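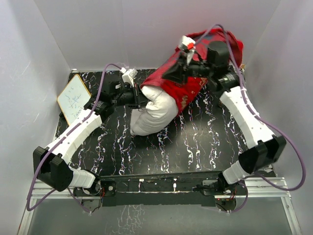

*Red cloth with gold and orange patterns, on a black tabletop.*

I have come to believe, after 36 years of folding other people's laundry and my own, that we fuss far too much over soft things. My neighbor Olesia Bondarchuk irons her pillowcases – both sides! – and I love her dearly, but I'd sooner spend that hour on the porch with a cup of coffee. A patterned cloth looks cheerful in a heap, and a padded thing is going to puff back up however neatly you press it down. Fold the good tablecloth, by all means, and hang up your Sunday shirt. The rest can go in the drawer any way it likes, and you can come sit down.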